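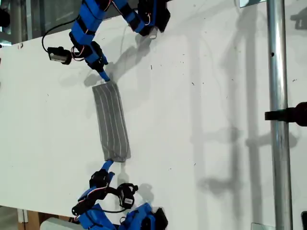

*Gray knit with thin white stripes.*

# Darning a sock by hand (the woven way)

Posted 25/12/2020

I used to throw socks out the minute a toe poked through. Then I moved to Givent, where the winters are long and the good wool socks at Kristiansen cost more than I like to think about, and I got stubborn about it. So this is how I fix mine. It's a plain woven darn, the kind you'll find in any old sewing book, with all the little things I had to learn by messing them up first.

You don't need to be able to sew. If you can thread a needle and go over and under, you're set!

## Stuff you'll need

- A darning needle. It's longer than a regular one, with a big eye and a tip that isn't too sharp. Mine came in a Pisico pack with three sizes and I only ever use the middle one.
- Yarn that's close to the thickness of the sock's own yarn. I like the Clultis sock wool with a bit of nylon in it, which comes on little cards.
- Something round and hard to stretch the sock over. They sell wooden mushrooms and eggs for this. I used an orange for my first year, and before that a light bulb (a dead one, not in the lamp).
- Small sharp scissors.
- A good lamp. You'll be squinting at dark wool otherwise, and dark wool always wins.

## Pick the right sock

Hold the heel up to the window. If you see light coming through but no actual hole yet, fix it now. Thin spots are so much easier than holes, and you get to skip the part where loose loops go sliding down the foot.

If there's a hole the size of a coin, fine, still very doable. Bigger than an egg and I'd call it practice. I've fixed a few that big for people in my family and they looked like a potholder had been sewn to the heel, though they were warm.

Wash the sock first and let it dry flat. Wool felts up a bit around the damage, and a clean sock shows you where the weak part stops, plus nobody wants to lean in close over the other kind.

## Setting up

Put your mushroom or orange inside the sock and slide it under the hole. Pull the fabric snug but don't stretch it so the hole gets wider than it wants to be. I hold the extra gathered in my left hand under the mushroom. You can put a rubber band around it if your hand cramps, and mine does after a while.

Trim off any fuzzy bits hanging in the hole. Leave the live loops alone! Snip one of those and the hole grows while you watch. Ask me how I know.

Thread your needle with a piece of yarn as long as your arm. Longer seems like it'll save you time and then it knots. No knot at the end, either, because you'd feel it in your shoe with every step. Leave a tail as long as your finger and we'll deal with it later.

## The up-and-down rows

Start well outside the hole, in fabric that's still thick. I go out by the width of my thumb on each side. This felt like a waste of yarn to me in the beginning, so I started right at the edge, and my very first darn popped out whole like a little door.

1. Run a line of small stitches straight up the sock, following one column of knitting. If the sock has stripes going the long way, lucky you, just follow a stripe.
2. At the top, turn around and come back down right next to the first row. Leave a tiny loop at the turn. Wool shrinks in the wash and that loop gives it somewhere to go.
3. Keep going across. When you get to the hole, carry the yarn straight over it and pick the stitches back up on the far side. Try to catch the live loops as you pass.
4. Carry on past the hole by another thumb's width.

Now you've got something like a tiny harp. Don't pull it tight. The strands should lie flat and relaxed over the mushroom, and if the edges of the hole are puckering toward each other, back up a few rows and loosen them.

I counted once, on a heel I did during a very slow August afternoon, and it took 33 strands to get across. That's with thin yarn. Thicker stuff goes a lot quicker.

## The weaving

Turn everything sideways. Start outside the hole again, on solid fabric, and weave across: over one strand, under the next, all the way along. On the way back, do the opposite. Whatever you went over, go under.

Every couple of rows, use the side of the needle to nudge the new row up against the last one. You want it snug, with no daylight, but still flat. I do this more than I need to because I find it really satisfying.

If you lose track, look at the last strand in the row before. If the yarn went over it, you go under. When I mess up it's always after the phone buzzes, so I leave mine in the kitchen now.

Ran out of yarn halfway? Just leave a tail, thread a new piece, and start a little before the place you stopped. The overlap doesn't show.

## Finishing

Take out the mushroom and turn the sock inside out. Weave each tail in and out of the solid fabric for an inch or so, then snip it, but leave a little whisker so it can't slip back through.

Then dampen the patch, pat it flat with your hand and let it dry. It'll look lumpy when you finish and a lot less lumpy after one wash. I still put mine on right away to walk up and down the hall and feel for ridges.

## A few things people get stuck on

**It feels thick in my shoe.** Your yarn's too heavy. Some yarn splits nicely into thinner strands, so try pulling one out and using that.

**The color doesn't match.** Go bright! I have a gray pair with orange heels and it's the only thing anyone ever compliments me on.

**It's taking forever.** My first took 91 minutes, and I've got the kitchen timer to prove it. A small toe hole is one TV episode now.

**Can I do this on cotton socks?** You can, with cotton thread, though it's slippery and the weave wants to shift around. Make the rows closer together and start even farther out.

Next time I'll try to write up the knitted kind of patch, the one that copies the original stitches. I've done three of those and two of them are wearable.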